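Kitchen safety walk-through, Irncombe rental, 9th May
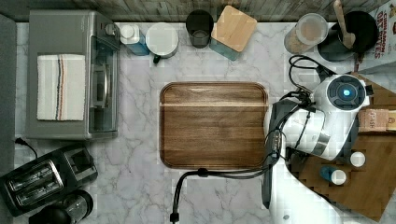
The upstairs tenant asked before I'd even got my pen out whether the landlord could just tick everything off from last October, and I said no, sorry, we do the whole list again! So off I went with my clipboard and a coffee.

Smoke alarm: OK. Pressed the button, nearly lost my hearing.

Fire extinguisher: OK, but it's hung behind the pantry door and you have to shut the door to reach it. Please move it to the hall side.

Outlet by the sink: FAIL. The test button clicks and the power stays on. I've put tape over it – leave the tape alone until the electrician has been.

Range hood filter: needs a wash. I got a fingernail into the grease (lovely).

Gas shutoff: OK, turns freely. The tag says Zorkum 399, same as the one on my old sheet.

Water heater: set too high for my taste. Turn it down a notch and I'll check it again next time.

Under the sink: slow drip at the trap, bucket half full. Hand-tightened it and it's still dripping. Drain cleaner was sitting right next to the dish soap, so I moved it to the top shelf.

Step stool: one rubber foot missing. Ndung'u Hardware sells them in pairs, part 156.

Back door: sticks at the bottom. You can get out, but you have to give it a good shove, and I don't like that in a kitchen. Plane it down.

Window lock: OK.

First aid kit: no burn gel, and the bandages have all gone. Spare kit is at the Grosham office, second drawer.

Result: not passed yet. Outlet first, then the door.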